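The tray table, six months later
2025-12-21

Some of you asked me to write again about the change at work, after my short post in July. I was waiting, maybe too long, so that I could be fair.

For the new readers: I work in the meal preparation department of Grevham, in the Jitenthorpe building. We make up trays for people who get their meals delivered at home. When I started, all of it was handwork. You took a tray, you heated or opened what had to be heated or opened, you put everything in its place and passed it on. On a good day our room sent out 524 trays. Now a part of this is given to robot arms, and before they may do it in the real room they practise at a table upstairs, with simple boxes and a tray.

I spend two days a week at this table. My colleague Snædís Thoroddsen spends three. It is our job to set things out, to watch, and to put things back to the start. The door of the upper box must be open for one exercise and closed for the next, and the drawer handle below must be free. It sounds like nothing, but the first week I came home more tired than from the kitchen.

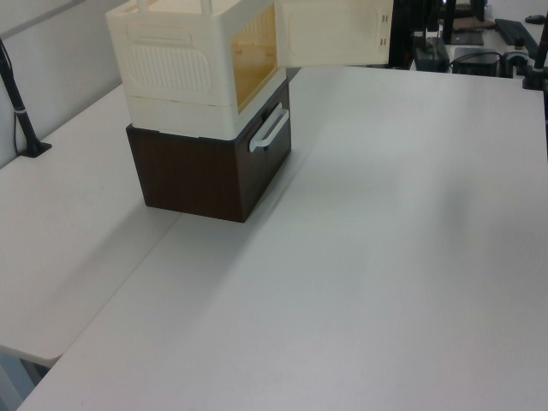 What I did not expect is how much I had to learn about my own work. The technician asked me, "How do you know where to hold the tray?" I had no answer. I have carried trays for 13 years and my hands know it. So I had to carry one slowly, many times, and look at my own fingers. I take the far handle first, a bit before the other. I never knew this. Snædís does it the other way round, and we had a long discussion about who is right (we both are, I suppose).

We write every try in a list. Kingi is the name we use for the program that keeps this list, and last week it showed 1443 tries for the tray alone. When we passed 1000 somebody brought a cake. I ate the cake but I had mixed feelings, I must say.

The mixed feelings are about the kitchen downstairs. No person was sent away, this is true and I want to write it clearly. But two colleagues retired and their places were not filled, and the evening shift is smaller now. In the old days we talked the whole time while our hands worked. Today the room is quieter, and the ones who are left are more spread out. My manager, Sólveig Steinarsdóttir, listens when we say this. She moved the breaks so that both floors can drink coffee together, and that helped more than the meeting with the slides from Woltano, the firm which sold us the system.

There are good sides also. My wrists hurt less than last winter. I learned to read an error report, in English, and I am a little proud of it. And when the tray exercise comes, I still like to watch. The tray is only a plain cream one with thick round handles, and I catch myself holding my breath each time as if it were full of soup.

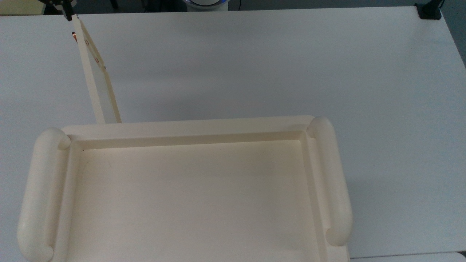
What I asked for the new year

I gave Sólveig a short letter with my wishes. I would like the table work to be written in our contracts, with its own hours, because now it counts as "other duties". I would like every person from the kitchen to have a turn upstairs, also those who say they are too old for it. And I would like us to be asked before the next exercise is chosen - we know which parts of the work are heavy and which parts we would like to keep.

She has promised an answer in January. I will write when I have it.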